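Chopsticks and counter space
August 2019

This month's kitchen item is a small one. We have had several letters about chopsticks: how to keep pairs together, whether to leave the paper on, and where to put them when the drawers are full. We sorted a batch on the kitchen counter before writing this.

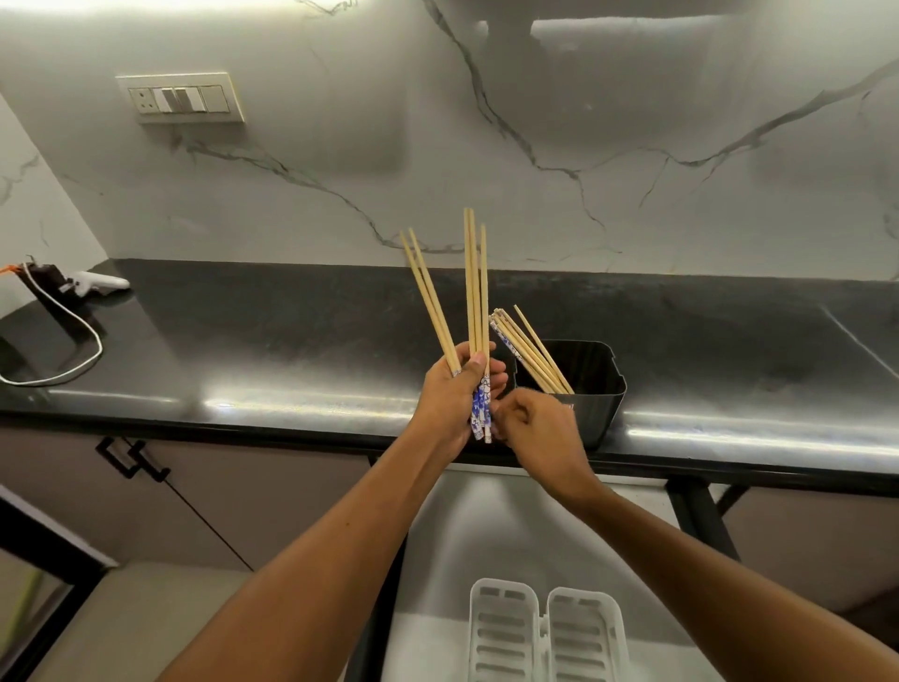
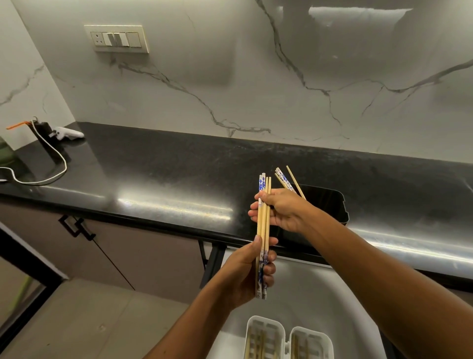 Start by taking everything out of the drawer. Most households that order takeout have more chopsticks than they think, and they tend to be mixed in with straws, skewers and soy sauce packets. Put the sauce packets somewhere else. If one has leaked, wash the drawer before anything goes back in.

Separate the sticks you wash and reuse from the ones still in their paper. Reusable bamboo should be fully dry before it is put away. Stand it upright overnight in a jar or cup with some air around it. Bamboo stored damp will smell musty and may grow dark spots near the tips, and a pair with spots should be thrown out. The same goes for any pair that has split or feels rough at the end.

Match pairs by laying them flat and checking the length. Sets from Foria and Heketti look alike in a drawer, but the Heketti sticks are a little shorter and have a squarer handle. If you end up with singles, keep them for stirring paint or staking seedlings.

For wrapped pairs, leave the sleeves on. Stand them in a narrow container with the eating ends down. A bin that is too wide lets them fan out and tip over, so if yours is wide, put a rubber band around every 9 or 10 pairs. Keep the container away from the stove and the sink. Paper picks up grease and steam quickly.

A reader in Haslam wrote that she bought a box of 100 pairs for a family party in March and still has nearly 23 left. She keeps four at the front of the cabinet for guests and the rest on a high shelf in a closed bag. That works well if you have the shelf.

On dark stone counters, wipe up after sorting with a barely damp cloth and then a dry one. Bamboo leaves a fine dust that shows on a polished surface.

The Postach drawer dividers we mentioned in the spring are back in stock in the narrow size. The wide size is still on order, and we will list it on the back page when it comes in.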